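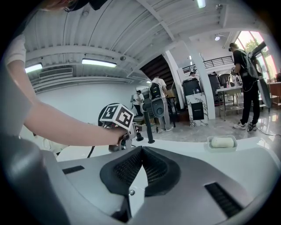

Frequently Asked Questions

How are demonstrations recorded in the Lastow study?
Operators work with hand-held grippers. Each device carries a marker block with square printed patterns, from which its position is computed.

How many demonstrations were used?
The released set holds 1058, of which 400 were kept aside for testing.

Do several operators record at once?
Yes. Sessions at Millevano are shared -- up to 12 operators per session.

Is the method tied to one robot arm?
No. The Nisbet policy was trained once and run on two arms.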